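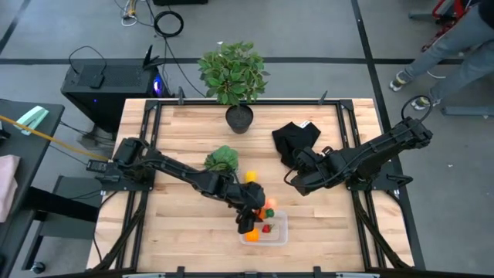
How often is the Sima survey dashboard updated?
New figures are loaded on the first working day of each month, with revisions to the previous month shown beside them.

Sima is a subscription tool from Canasix that gathers purchasing managers' surveys, order books and factory output figures in one place. We used the standard edition for three months, ending on December 31, 2021.

The charts are clear and print well. Series can be compared across countries, although seasonal adjustment has to be switched on for each one separately. Exports are limited to 2000 rows – enough for monthly data, too few for daily prices. 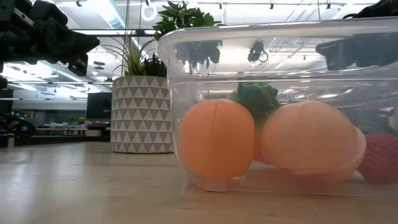
Economic Information Unit, Rurkau

Search is the weaker part. A query for new export orders returned domestic orders first, and two of the older series had no notes on method. Jae-in Seo, who tested the alerts, found them prompt but could not set a threshold below one index point.

The printed manual is brief, and the online help covers most of what it omits. The unit will renew for one desk only. A further review is planned for February, when Soo-ah Joo will test the forecasting module.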